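6 min read

Type and hit enter to search

I own five pairs of leggings and I only wear two of them, and I think I've finally worked out why. The two I wear came from shops that told me almost nothing about them. The other three came with a size chart so long I had to scroll with my thumb for what felt like a week.

So let me say it plainly. The "one size fits most" label needs to go, and the forty-row size chart needs to go right behind it. I know that sounds like I'm arguing with both ends of the street at once (I am!), but they come from the same bad habit, where a seller would sooner hand you a number than tell you how the thing sits on a body.

Take the Ristwood pair I bought last May. The tag said one size, fits 95 to 200 pounds. Think about that for a second. My niece and my father could both be in there, according to the tag. I'm somewhere in the middle, so I figured I was safe, and for the first hour I was. Then I sat down, stood up, and spent the rest of the afternoon hitching up the waistband every time I crossed a room. Stretch is great, I love stretch, but stretch isn't a size. Fabric that has been pulled to its limit goes thin and shiny at the knees, and fabric that hasn't been pulled at all bags at the ankles like an old sock.

Then there's Breststead, who went the other way. They want your waist, your high waist, your hip, your thigh, your calf and your inseam, and then they give you a letter and a number that nobody else on earth uses. I was a C4. I did it all properly, with a tape measure, in front of the mirror, holding my breath and then feeling guilty about holding my breath. They still rolled down. 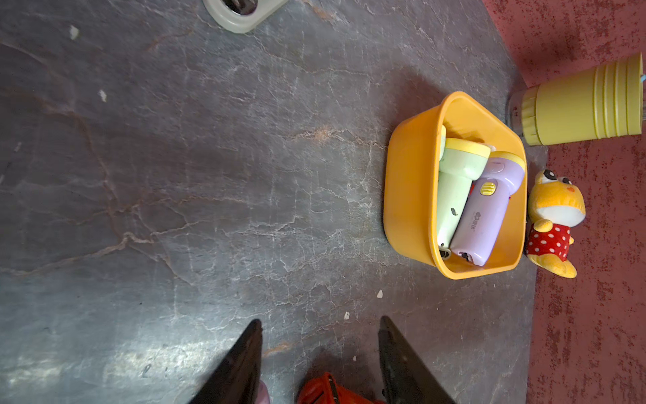
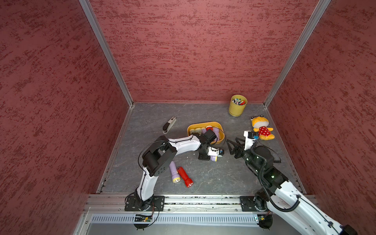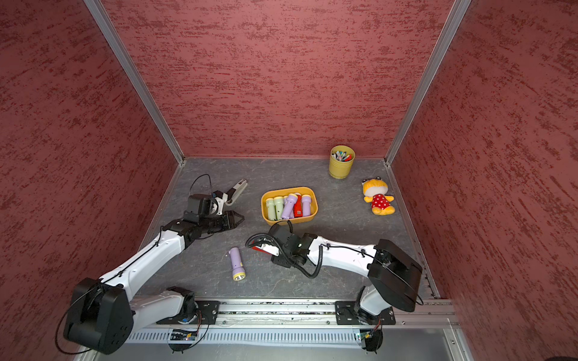
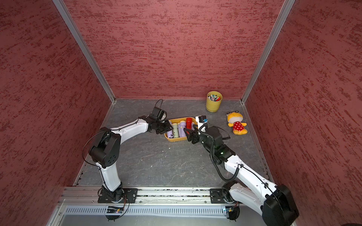 Kam-wah Liao thinks I'm being unfair to the long charts, and wrote to tell me so after I grumbled about this last time: "You measured once, in the evening, after dinner. Do it in the morning and do it twice. I've ordered from Breststead for years that way and sent back one pair. The chart is fine, people just hate using it."

Okay, fair, and it was after dinner. But I still don't think a pair of leggings should need an appointment! If a chart only works for people who measure twice before breakfast, then it's a chart for a small and very organized group of shoppers, and I'll never be in it.

What I'd like is so simple. Tell me the width of the waistband laid flat. Tell me the inseam. Show the same pair on three people of different heights and write down what size each of them has on. Plavow does this, and their page must have 600 reviews under it, and when I read through a good pile of them hardly anyone was complaining about fit. They complained about pockets, which is a whole other column.

And please, sellers, stop telling me it's "true to size." True to whose? My Chang pair is a large and my Plavow pair is a small and they're the same length when I lay them on the bed. I wear both of them all the time, and I had to guess at the Chang ones.

I'll keep my tape measure in the drawer for curtains.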